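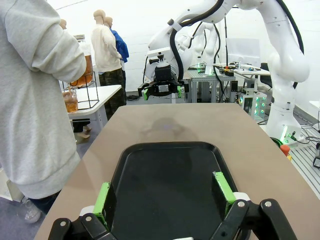
Olton Opens a Serving Room, and Yes, There Is a Tray

FOR IMMEDIATE RELEASE
July 21, 2019

Olton, the tableware and small furniture supplier, today opened its Serving Room, a workspace given over to the business of carrying things to a table and putting them down. The company has sold trays for years. It has now set aside a place to think about them, a step its competitors have so far managed to resist.

The room is arranged around a long tabletop in a matte beige-brown, chosen after a February meeting that ran well past lunch. The winning color was described in the minutes as "tan, but trying." Staff use the table to look at trays the way customers will eventually look at them, which is to say briefly and while thinking about food.

First up is the Adum, a glossy black plastic serving tray with rounded ends and a raised lip. The lip has been the subject of most of the talking. Too low, and a glass goes over the side at the first doorway. Too high, and guests have the feeling of reaching into a drawer for their own drink.

"We went back and forth on that lip for longer than I would like printed," said Anselmo Siqueira, head of product at Olton. "My family has asked me to stop bringing it up at meals. I've agreed to stop bringing it up at breakfast."

The Adum comes in black only. Olton did look at other colors and may look at them again. The gloss finish was kept over the objections of the people who will have to wipe it, and a cleaning cloth will be packed with every tray as a sort of apology. A first run of 3,000 is planned for the fall.

Visitors to the Serving Room will find that it is still a working space, with the clutter that goes with one. A small white table holds a black wire rack and a large glass jar of amber-orange liquid with a metal lid, with a smaller jar tucked underneath the rack. Three mannequins stand behind it. They have attended every meeting held there and have yet to ask for a change to the lip. Flooring is blue-gray carpet, and sensible shoes are welcome.

Trade buyers can book a visit of up to 2 hours. The visit includes a look at the Adum, a chance to carry one across the room under mild social pressure, and coffee. Buyers who have sat through a full day of tableware appointments may skip directly to the coffee. Groups should let Olton know in advance if they plan to bring their own glasses, as one party did during the trial period, along with its own opinions.

"A tray is the last thing anyone budgets for and the first thing they borrow from the neighbors," said Jouko Koskela, who runs sales. "I have lent out four. I know exactly where they are and I'm never getting them back."

The Adum will be sold through the Clolau chain of home stores and to cafes and small hotels through Hayashi, Olton's distributor to the trade. Orders through Hayashi start at 100 trays. Clolau shoppers may buy one, or two if they also have neighbors.

Olton's current catalog lists 139 items, most of them meant to be placed on top of one another. An updated edition with the Adum on its cover will be sent to existing accounts. Accounts that have moved, merged or simply stopped opening the mail are asked to send a current address to the sales office.

About Olton

Olton supplies trays, boards, racks and occasional tables to homes and the hospitality trade. "Occasional" is the usual word for tables of that kind; Olton's are available the rest of the time as well.

Press and buyer contact

Jouko Koskela, Sales, Olton. Sample trays can be requested by working press on written application. Sample trays are to be returned. Mr. Koskela keeps a list.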